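3 May 2021

I moved to Dratby for a job answering letters, and I took my laundry with me on the train because I hadn't had time to wash it. That should tell you what sort of spring I was having.

The job was at Birkenska, a company that sold garden bulbs by mail and got complaints by mail too. My desk was number 54. The woman who'd had it before me left a drawer full of rubber bands and one letter, never answered, from a man in Bidanside who had ordered 100 tulips and gotten 100 onions.

He wasn't angry - that was the thing. He wanted to know how to cook them. 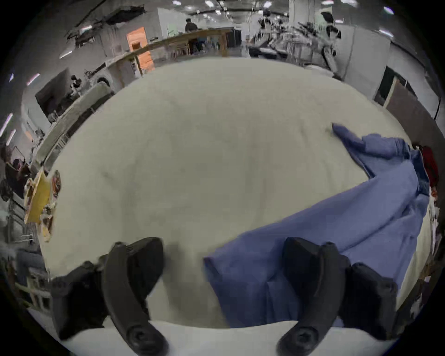 ## The onion letter

I read it at lunch. I read it again on the bus, and then I took it home (against the rules, I'm pretty sure) and propped it up by the kettle while I sorted my clothes. It was dated September, so the poor man had been waiting all winter!

I wrote back that night. I told him to slice them thin and go slow, low heat, a lid on for the first part, and a bit of sugar if he was in a hurry. I signed it from Birkenska and felt like a criminal.

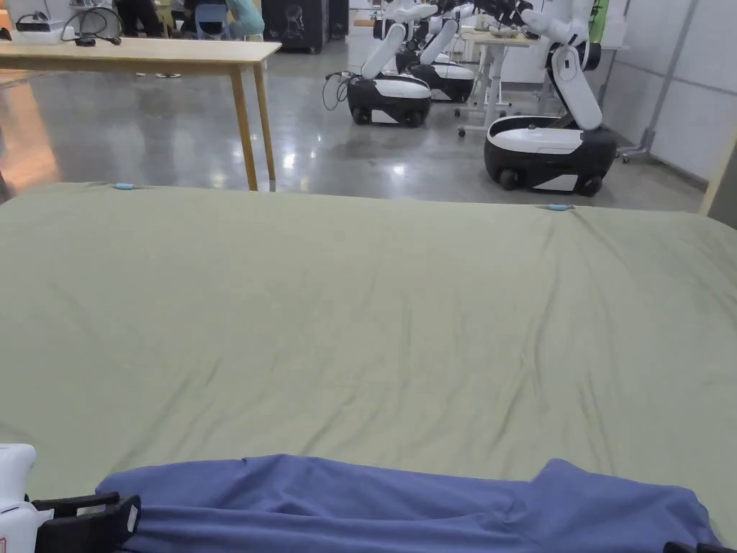
*Green sheet, blue clips.*

His answer came so fast I thought it was a different letter. He'd made soup. He'd made a tart. He'd planted the last few out of curiosity, and now they were up, and could I please tell him what to do about the flowers, which were the size of his fist and full of bees?

I didn't know a thing about onion flowers. I asked at the Nazari, the café under my apartment, and the cook told me to leave them alone.
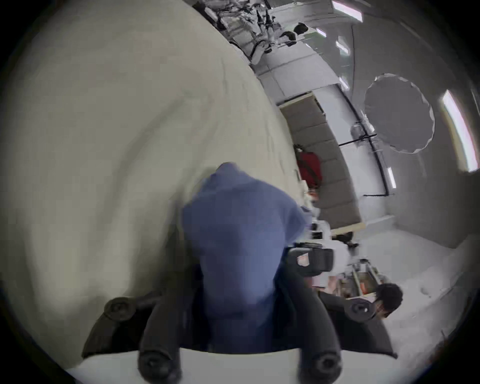

So I passed that along, and he wrote back, and I wrote back, and pretty soon I was buying my own stamps. My boss found out, of course. She laid the letters on my desk in a row and asked if the customer had ever gotten his tulips.

I had to say no. I'd forgotten all about the tulips.

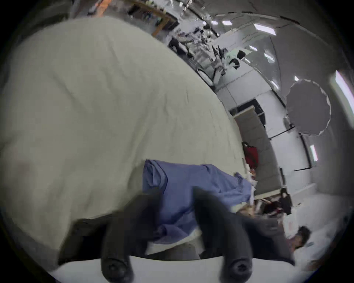 ## Bidanside

She gave me a box of them and the afternoon off. The bus took forever and let me out beside a low brick wall, and over the wall were the onions, all in flower, big purple heads nodding away. I stood there with the box on my hip and practiced saying sorry.

Then the front door opened, and I could smell the soup.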